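The Case for a Stated Cutting Date

The cut flower trade has good cold chain equipment and poor labels. A grocery store bouquet will tell the buyer its price, its bar code, and sometimes the country it came from. It will almost never say when the stems were cut. I think that date should be printed on every sleeve sold at retail, and I think the usual arguments against it are weak.

Start with how the product behaves. A cut stem has a limited store of carbohydrate and no root to replace what it uses. Respiration continues from the moment of harvest and speeds up as temperature rises. Time and temperature together set most of the vase life that remains when the bunch reaches a kitchen. The buyer can judge petal color and leaf condition at the shelf, but both lag behind the internal state of the stem. A rose held too long in cold storage can look fine in the store and fail to open at home.

Growers and wholesalers already record the information. Endari, the regional wholesaler I bought from for years, tags each box at intake with a lot number tied to a harvest day. The record survives right up to the point where the box is opened and the bunches are sleeved. After that it is thrown out with the cardboard. The cost of the date has been paid by then. What remains is the cost of ink and one more field on a label template.

The first objection is that a date would mislead, given that species differ so much. A carnation at day 5 has most of its life ahead of it, and a tulip at the same age may not. This is true, and it is also true of cheese. Buyers of perishable goods learn fast what a number means for the item they buy often. A person who buys tulips twice a month would have a working rule by the end of one January.

The second objection is that a date ignores handling. A bunch cut recently and left on a warm loading dock can be worse than an older one kept properly chilled. This is the better argument, and I accept the physics. It supports adding a temperature record to the label. It does not support removing the one variable that is already known.
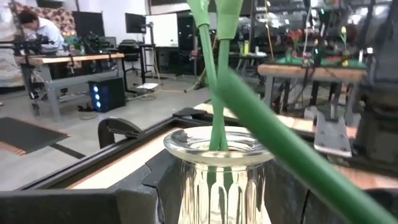
Green stems in a ribbed glass vase.

The third objection is about waste. Retailers expect buyers to dig for the newest bunch and leave the rest, as they do with milk. Lirham, a chain with 2 stores in my county, tried printed cutting dates and kept its own count. Of 698 bunches put out during the trial, over 200 were marked down before sale. The manager treated this as proof that dates cause waste. I read it differently. Stock that old had been sold at full price before the trial, and the loss had been carried by the customer, who threw the flowers away at home and had no way to tell the cause. Moving a loss from one party to another changes who sees it. The markdown bin is a fair place for an older bunch, provided the price reflects the age.

There is also the matter of vase life guarantees, which some sellers offer in place of a date. The Trindum guarantee, printed on the sleeve, promises a refund if the flowers fail early. To collect, the buyer must keep the receipt and return to the store with a bunch of dead flowers. Few people will do that for the price of a bouquet. A guarantee with a low claim rate is cheap to offer and tells the buyer very little about the stock.

As for format, the rule should be short. Print the harvest date of the oldest stem in the bunch, in plain numerals, on the front of the sleeve. No codes, and no "packed on" date in its place, as packing can follow harvest by a long interval. Mixed bouquets need the same rule and are the harder case, with stems often drawn from several farms. The Kapoor packing line already holds lot numbers for each component, so the oldest one can be looked up and printed.

I would exempt farm stands that sell what they cut the same morning, and potted plants, where the question does not arise. Dried flowers can be left out too. Everything else sold in a sleeve should carry the date, starting with roses - they are stored longest, and their buyers have the most to gain from knowing it.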